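TEXT 214: Textile Care and Serviceability
Handout 7 – Moisture, heat and dimensional change in laundered fabrics
Unit coordinator: Lorna Swanson

Read this handout before the practical. It replaces the section on drying in the old unit reader, which used the term "shrinkage" for three separate effects. Sections 7.1 to 7.4 are examinable. Section 7.5 is background for the written report.

Students who have not completed Handout 6 (fibre swelling) should do so first, as the symbols are carried over without being defined again.

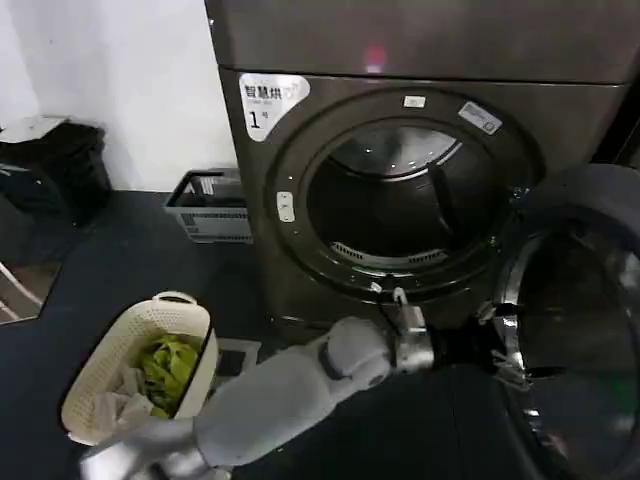

Trakcombe, March 9, 2023

7.1 Terms

Moisture regain is the mass of water held by a specimen divided by its oven-dry mass, expressed as a percentage. Moisture content divides the same mass of water by the total mass of the specimen, water included. The two are often confused in commercial literature. Regain is always the larger figure for a given specimen, and it is the one used throughout this unit.

Retained water is the water left in a load at the end of the final spin. It is held in three ways: as free water between yarns, as capillary water between fibres within a yarn, and as bound water within the fibre itself. Polyester holds almost none of the third kind. Cotton, viscose and wool hold a good deal, and this accounts for most of the difference in drying time between a cotton load and a polyester load of equal dry mass.

Dimensional change is the change in a measured length, as a percentage of the original length. A negative value is shrinkage and a positive value is growth. Report lengthwise and widthwise values separately. Do not average them.

7.2 Stages of drying

A fabric dried in moving warm air passes through three stages.

Warming-up stage. The fabric rises from spin temperature to a temperature near the wet-bulb temperature of the air. Little water is lost.

Constant-rate stage. The surface stays wet because capillary flow replaces water as quickly as it evaporates. The rate depends on the air (its temperature, humidity and speed) and on the exposed area of fabric, and hardly at all on the fibre. Fabric temperature stays close to the wet-bulb value.

Falling-rate stage. Capillary flow can no longer keep up. Dry patches appear, first at hems and single layers, last at seams, waistbands and pocket corners. Fabric temperature climbs towards that of the air. Nearly all heat damage in domestic and commercial drying belongs to this stage.

The point at which the second stage gives way to the third is the critical moisture content. It is not a constant of the fibre. It varies with fabric thickness and with how hard the load is dried, and a value quoted without its conditions is of little use.

7.3 Causes of dimensional change

Relaxation shrinkage is the release of strains put into yarn and cloth during spinning, weaving, knitting and finishing. Water alone will bring it about. Most of it occurs in the first few washes, and tumbling speeds it up by moving the yarns past one another.

Consolidation shrinkage is a further tightening of a knitted structure under agitation, after strain release is complete. It is the usual explanation where a knit flattened and dried on a rack keeps its size while a tumbled piece from the same bolt does not.

Felting shrinkage is confined to wool and other scaled animal fibres. It is irreversible and needs moisture and mechanical action together. Heat increases it but does not cause it on its own.

Thermal shrinkage affects thermoplastic fibres that have been heated past the temperature at which they were set. It is uncommon at normal dryer temperatures in properly heat-set polyester – acrylic pile and some elastane blends are less forgiving.

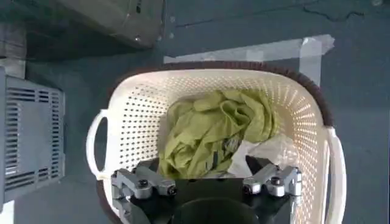

Each of these mechanisms leaves a different record over repeated cycles, and the shape of the curve is more informative than the final figure. Relaxation falls steeply and then levels. Consolidation falls slowly and may still be falling when the trial ends. Felting can begin late and then accelerate.

7.4 Practical: procedure

Work in pairs. Edin Softić will issue specimens and check markings.

Condition the specimens flat, without tension, overnight. Mark three lengthwise and three widthwise gauge lengths of 45 cm with indelible ink, keeping clear of the selvedge. Weigh each specimen and record the conditioned mass.

Wash, spin and weigh again. Dry one set flat and one set by tumbling. Clean the lint filter before every tumbled run, including the first. Recondition all specimens before measuring. A specimen measured warm from the drum will give a false reading, and the result will not be accepted.

Worked example. A conditioned specimen weighs 618 g and gives a lengthwise mean of 44.1 cm after one tumbled cycle. The dimensional change is (44.1 – 45) / 45 × 100 = –2.0%.

7.5 Background for the report

The Suvau and Masance data sets are on the unit page. Suvau covers woven cotton sheeting only. Masance covers more than 4,000 knitted specimens, but its early entries do not record spin speed, and they should be left out of any comparison of drying time. Rhonda Fehr's notes on cleaning the files are in the same folder.

Reports are due in June, submitted to Audrey-Anne Simard. Give raw measurements in an appendix, with units in the column headings.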